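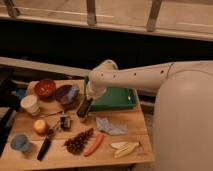 Clearing a mixed worktable: what order, and what goes in the tray?

Posted by Dima Nseir

I have a light wooden table that collects everything: bowls, a paper cup, a blue cup, fruit, a knife, a cable and whatever small device is plugged into it. There is one shallow green tray at the back. I would like a fixed order of clearing that takes under 8 minutes. At present I fill the tray first and then have nowhere to put the bowls. The surface is oiled, last done in April.

Keyvan Ahmadpour

Work in this order.

Knife first. Carry it to the sink by itself, handle towards you. Do not put it in the tray under other items.

Cable and device second. Unplug at the wall, coil loosely, store away from the table. Liquids are moved only after this step.

Cups third. Empty them, then bin the paper one. Reusable cups go in the tray upright.

Bowls fourth. Take any cloth or sponge out before stacking – a damp one left between two bowls will smell by morning. Stack by diameter, largest at the bottom, up to 2 high in a shallow tray.

Fruit last, straight to the fruit bowl. Apples bruise if they share a tray with crockery.

Wipe along the grain with a wrung cloth and dry at once. Standing water marks an oiled top.

Georges Darwish

I just use a bigger tray. Mine is a Nogueira, 35 cm on the short side, and it all goes in together except the knife.

Jihad Nseir

Agree with Keyvan on the cable. I would do the fruit before the bowls, though – it rolls.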